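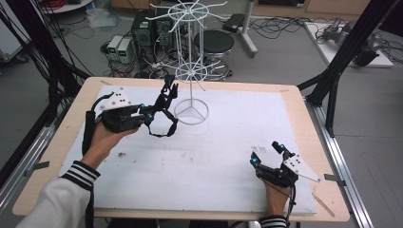 4. Setting up your Kemomlow phrase player before a trip

1. Charge the player fully the night before you travel, then switch it on and pick your language — there are 62 to choose from.

2. Load the travel pack while you still have a good connection at home. It holds 800 phrases, so do put the kettle on while you wait.

Caution: please don't unplug the player during loading.

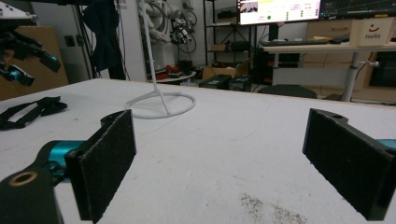
Can I use it on the plane? Once the pack is loaded, every phrase plays without a connection, so flight mode is perfectly fine.

We use cookies to improve your visit. Accept | Manage settings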